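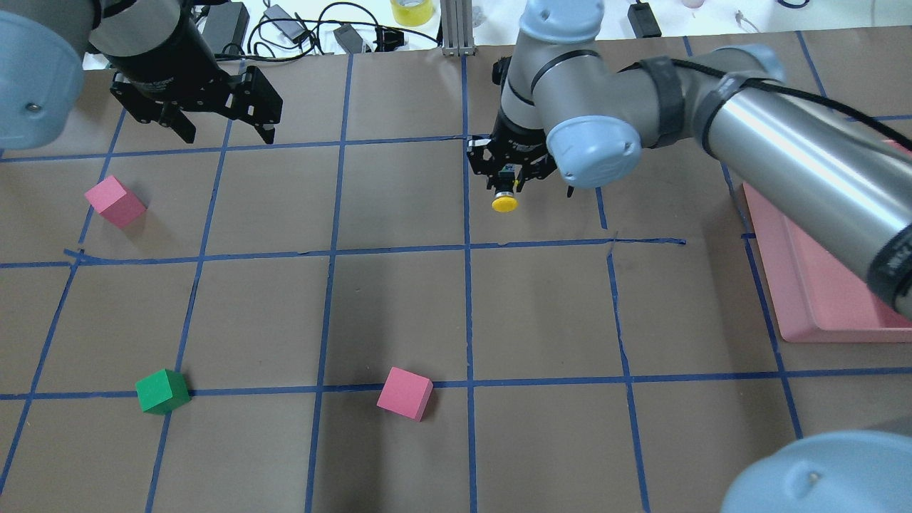
Paper and tape surface, with cubes and tray. The tape runs are slightly uneven.

To: surfaces list
Subject: Re: tape grid on kraft, pitch and drift
Date: 2020-10-04

Replies to the points from the last round, in the order they were raised. Ebise's message is quoted at the end for anyone who joined after it went out.

1. Pitch. We laid out the grid at 209 mm, measured from tape center to tape center. That value has no significance beyond the table: it was what divided the usable width with a margin left over at both sides. If you measure from tape edge to tape edge, you have to carry the tape width through every step, and one mistake shifts the rest of the run. Marking centers avoids this. Make two small pencil ticks per line, one at each end of the table, and put the middle of the tape over both ticks.

2. Order of laying. All runs in one direction first, then all runs in the other. Weaving them looks better and gains nothing. With the layered method there is one step up at each crossing, always on the same set of lines, so if something sits crooked on a crossing you know which direction the ridge runs.

3. Straightness. Ours is not good. The worst line is off by four millimeters between its ends. Two causes, as far as I can tell. The paper had not flattened after coming off the roll, and the tape was pulled tight while it was going down, so it crept back afterward. The Henimham group leave the paper under boards overnight before taping. I have not tried it but intend to for the next sheet. For the tape, unroll a full run, hold it just above the surface with no tension, set the far end, then lower it.

4. Paper. Brown, single layer, taken from the Belmonte roll. The matte side goes up. We bought 300 feet of it in February and have used less than expected, as a sheet holds up well if tape is never lifted from it. Lifting is what destroys it. The top layer of fiber comes away with the adhesive and leaves a pale fuzzy stripe that the next strip will not stick to. If a line is wrong by more than you can accept, replace the sheet.

5. Cubes on lines. The Pundetti note says to place every cube fully inside a cell. I would drop that rule. We have cubes sitting on the tape as well as in the open squares, in pink and green, and a line position is as easy to write down as a cell position. Use the cell name for inside and both cell names with a slash for a cube on the shared line. For a cube turned at an angle, add T. We do not record the angle.

6. Tray. It lives at one side and is logged by the side it is on, left or right, as seen by the person writing the log. State where that person was standing. Two of our old sheets are useless for want of that one word. The pink tray covers a good part of the cells under it, so strike those cells from the sheet before you start. The yellow button gets its own line in the log, same notation as a cube.

7. Sheet life. The Traten template has a field for this, and we had been leaving it blank. Our last sheet went 12 weeks. It was replaced for a torn corner, with the tape still holding.

Open item: whether cell names should be written on the paper itself. I am against it. Pencil cannot be read from any distance and marker bleeds through. A small plan clipped to the log does the same job. 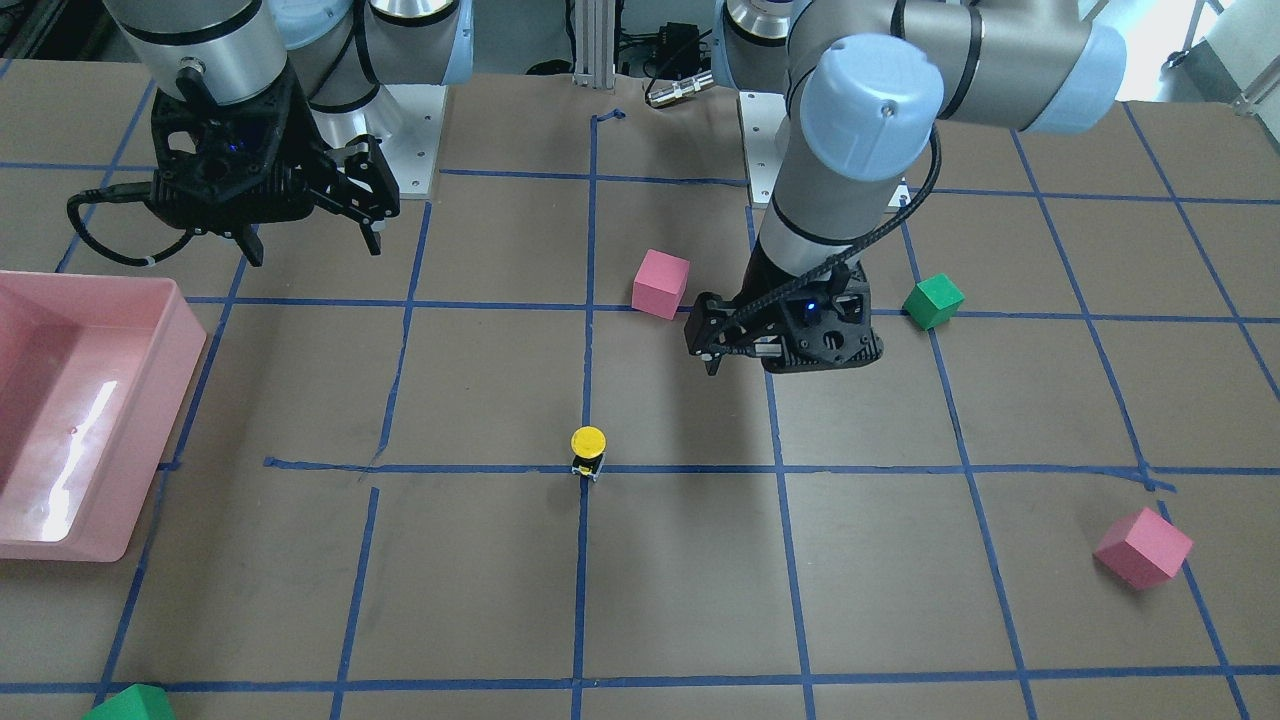

Ebise Derese wrote:
> We have been running the blue tape on brown paper for a
> while and the lines will not stay parallel. Is anyone
> marking centers, or does everyone go by the tape edge?
> I also want to know what people do about a cube that is
> half in one square and half in the next. Our log has no
> way to say it, so it gets rounded to whichever cell the
> writer prefers, and two writers do not agree.
> Last thing: do you lift and relay a bad line, or start
> over with new paper? I tried lifting one and the paper
> tore the whole way along.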